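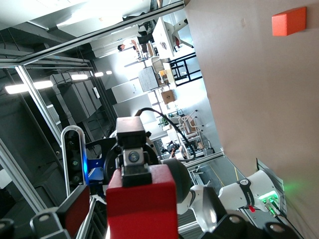
April, a bit after nine at night

Feet up, tea made, and my right shoulder is telling me exactly what I did with my day. I've been teaching a robot to pick up a cube, and I think I might be getting the hang of it, which I wouldn't have written in here a fortnight ago.

We're on the block task at Claruvik now. I was sad to leave the cloth folding, I'd grown fond of my tea towels, but they moved me over to the arms at the far end and I've come round to it. The job is easy to say. There's a red cube, it gets picked up, it gets put where the card says it goes, and I do it by steering the arm with my own hands and letting the gripper follow. Then I do it again. The target for the task is 1,000 good demonstrations, and when I signed off this afternoon the counter on the Relness software said we had 200 left to go. Between all of us on the roster, mind you, I'm not claiming them all! I did a hundred today though. An even 100, and I'll admit I stayed back ten minutes to make it even, because going home on ninety-seven would have bothered me all through tea.

It's a funny sort of skill. When I started I thought it would be like those claw machines at the RSL where you jiggle the stick and hope, and it's nothing like that. You hold the leader handles and your hand is sort of in there, over the table, only your hand has two stiff fingers and can't feel a thing. That was the hard part for me. I kept squeezing. All my life I've known how hard to hold something by holding it, and suddenly I had to know by looking, and for the first few days I was gripping that poor cube as if somebody was going to snatch it off me. The trainer watched for a while, very patient, and told me to think of closing my fingers on an egg, and then to stop thinking of the egg because I'd gone too far the other way and dropped it.

The wrist view is what I've ended up relying on. At first I ignored it and looked through at the table the whole time, as you would, but from where I stand the gripper hides the cube right at the moment you most want to see it. So now I look across at the little screen for the last bit. It shows you everything side on, with the floor running up the right and the ceiling down the left, and I was nearly seasick the first morning. I'd tilt my head. I did it so much that I went home with a crick in my neck and had to sleep on the wheat bag. Today I noticed, somewhere around morning tea, that I hadn't tilted my head once. My brain has just quietly accepted that on that screen the lights hang down the left-hand side, and good on it. I do wonder if I'll walk into a doorframe one of these days.

I like watching the cube come up big on that screen when you've got it. It goes from being a little thing off on the table to this great block of red, and you know you've got it between the fingers, and then there's the carry, which I still rush. I had a talk to myself about rushing. The point they keep making to us (and it took me a while to really hear it) is that the arm doesn't learn what I meant to do, it learns what I did. If I swoop in and fumble and then recover, that's what goes in the box, the swoop and the fumble and all. If I pause halfway because I'm wondering whether I left the washing out, then there's a pause in it, and some day the thing might stop dead in mid-air and contemplate the washing for no reason it could ever explain. I had a laugh about that to myself at the bench and then of course I had to throw that one out and start over, so the washing did get into it after all.

It reminds me of teaching my daughter to make scones. She was five or six and I had my hands over her hands in the bowl, rubbing the butter in, and I remember realising that she was copying everything, even the way I blew my hair off my face, and her hair was tied back! You don't know what you do until somebody small is doing it back to you. I was thinking about that a lot today. I have a habit of coming down on the cube from slightly to the left, always, and I had no idea until the reviewer put a pile of my runs up one after the other and there it was, the same little lean every time. She was nice about it. She said it was very consistent. But they want some variety in the approach, so the afternoon was spent coming in from the right and from straight above, and shifting the start position between goes, and it felt like brushing my teeth with the wrong hand. My numbers went right down for the first half hour. They came back up.

The orange block gave me some grief. It isn't part of the pick in this lot, it's only to be left where it is, and you'd think leaving something alone would be the easy half of the job. Well. I clipped it with the cube on the way past before lunch and it slid off at an angle, and I said a word. You can't keep a run like that. So then I went round it so carefully and so widely that the reviewer asked if I was taking the scenic route. Somewhere in between is the right path and I found it maybe two times out of three. I've written "lift BEFORE you go across" on a sticky note and put it on the edge of my screen, and I'm not too proud to say I read it every time.

They ran the test policy on Hindley at about three. That's our name for the arm on the next bench over, there's a Hindley and there's a Nair, and I don't know who named them or why, they were called that when I got here. Anyway they had trained it on the first lot of our demonstrations, and everyone who could be spared drifted over to have a look with their mugs. I didn't expect to feel anything much. But off it went with nobody at the handles, and it went down to the table and took hold of a block, and I swear it came in with that little lean from the left. My lean! I didn't say anything out loud. I got quite warm in the face. It put the block down a good way off the mark, and the second go it closed its fingers on nothing and carried the nothing across very carefully and let it go, which got a cheer. The third go it did properly. The engineers were already talking about the second one, they're far more interested in what goes wrong, but I could have stood there and watched the third one all afternoon.

I rang Mum on the way home and tried to tell her about it and I don't think I did it justice. She asked whether it would do windows. I said not on what we're teaching it. She asked whether I was getting myself out of a job, which she asks every couple of weeks, and I told her what I always tell her, that somebody has to show them, and the last thing they tried to show it without people was a shambles. She said to wear something warm, it's meant to be down to single figures by the weekend. That's about where we always end up.

I don't have a very good answer for her, if I'm writing the truth in here. I do think about it. Mostly I think about it on the train and not when I've got the handles in my hands, because when I've got the handles I'm only thinking about the cube. It's restful in a way I hadn't bargained on. After all those years on the phones with someone cross in my ear, I get to do one small thing with my whole attention, and if I do it badly I press the pedal and it's gone and I have another go. I can't think of another job I've had where you could do that.

Things to remember for tomorrow. Ask about the stool, the tall one is too tall and the short one has my elbows up round my ears, and I'm sure that's the shoulder. Take the good gloves off before I start and not halfway through. Tell the reviewer about the run just before I finished, when I felt the handle stick a little on the way up, I marked it as good but I've been going back and forth on it all evening and I'd sooner it came out. Bring a lemon in for the kitchen.

Also we're out of dishwasher tablets. I'm going to have a hot shower and stand under it on the right side for a good long while.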